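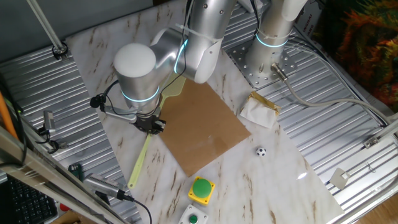 Stone worktops and stone-effect worktops are cleaned differently, and the first job is to find out which one is fitted. Marble is mostly calcium carbonate. Vinegar, lemon juice and limescale remover all dissolve it, leaving dull patches that no amount of wiping will shift. A marble-patterned top, white with thin brown veins, may be real stone, quartz composite or a printed surface, and the pattern alone does not settle the matter. Look at the underside of the front overhang or at a sink cut-out, where the core is usually exposed. Whatever the material, put a flat sheet of brown cardboard down before doing any rough work on it. An opened-out packing box will do, and scuffs on the cardboard are of no consequence.

Daily cleaning
Use warm water with a few drops of washing-up liquid, applied with a well-wrung cloth. Rinse with plain water and dry with a second cloth. Most of the streaks people complain of are soap film, and a second rinse removes them. Cream cleaners contain grit and should be kept off any polished finish.

Oil stains
These apply to real stone only. Mix bicarbonate of soda with water to the thickness of yoghurt, spread it a little beyond the edge of the mark, cover with cling film and tape down the sides. Leave overnight. Take the film off and let the paste dry fully before lifting it with a plastic scraper. Old cooking oil may need three or four rounds.

Etch marks
An etch is damage to the surface, so a poultice does nothing for it. On a honed top, light etching can be rubbed back with 600 grit wet-and-dry paper, used wet and with very little pressure. Try it first behind the kettle. Polished tops need a polishing powder afterwards and are better left to a stone mason if the mark is larger than a coin.

Sealing
Drip a little water on the clean, dry surface and wait ten minutes. If the stone has darkened, it is due a coat. We use Ralum, the solvent-based version — the water-based one went patchy on our honed sample. A 200 ml tin covers an ordinary run of worktop twice. Wipe off all surplus within the time stated on the tin, as dried sealer has to be scraped. Quartz composite and laminate are not sealed.

Heat
Laminate can blister under a pan straight from the hob, and the resin in composite can scorch at the joints. Stone copes better but may crack near a cut-out. Use a trivet with feet. Cork mats are adequate up to a teapot.

Joints
Check the silicone along the back wall each December. Black spots that survive bleach are inside the sealant, and it must be cut out and replaced.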